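3.2 Walking the brick

I should say up front that I came to paving late. My training is in street furniture (benches, mostly), and when we started the Skulside study I had every intention of writing about where people sit. Then I spent a summer in open squares with my notebook on my knee, and what I kept writing down was the ground. How it sounds under a hard heel, how a stroller rattles on it, which way people drift when it gives them a line to follow. So this section is about brick, and I hope the bench people will forgive me!

We looked at 2 kinds of surface in the study, small-unit brick and large concrete slab, and I'll take the brick first. The interviews were short and friendly. I'd walk up to somebody who had just crossed, ask if they had a minute, and then ask what they remembered about the floor. Of the 200 people I stopped, 83 could tell me something about the pattern without looking down again, which was a lot more than I had guessed in my notes beforehand. Some of them drew it for me with a finger on the back of my clipboard. A zigzag, usually, and then a shrug, and then a second try at the zigzag.

What they remembered was the pattern close up. Ask about the far side of the same square and the answers went soft: "just red," "sort of plain," "I think it's smooth over there?" I put this down to plain old viewing distance (Figure 4). The joints between bricks are what make a herringbone read as a herringbone, and they fade out long before the color does. 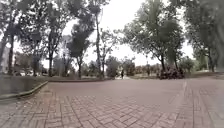
Figure 4. Brick plaza with a tree line at the far side. The zigzag joints are easy to read in the foreground and blend together with distance.

The edges matter more than I'd expected, too. A square this wide doesn't give you much to walk beside, so a straight border strip in the paving, like the one on the right in Figure 4, becomes a kind of rail for the eye. The curb on the left does a different job, and it curves, and it has planted ground rising behind it, so you get a soft side and a straight side with all that brick between them. I liked that combination a lot and marked it high on my own comfort sheet, for whatever one researcher's comfort sheet is worth.

When I brought this up in interviews, people had plenty to say about edges. One woman told me she always keeps a border strip under her left foot "like a kid." A man with a bad knee said he stays off herringbone altogether and looks for the plainest run of brick he can find. I had no box on the form for either answer, and by July I had added one, so the 40 earliest forms are missing that question and I've left them out of Table 6.

Trees are handled in Section 4, but I'll say one thing now. On an open brick square the tree line is what people walk toward. Asked to point out the end of the plaza, most of them pointed at trunks and paid no attention to where the brick stopped. In the Pulta coding scheme this goes down as a "vertical edge," and I've kept that label so our tables can be read next to the older ones, even though I think "trees" would have done fine.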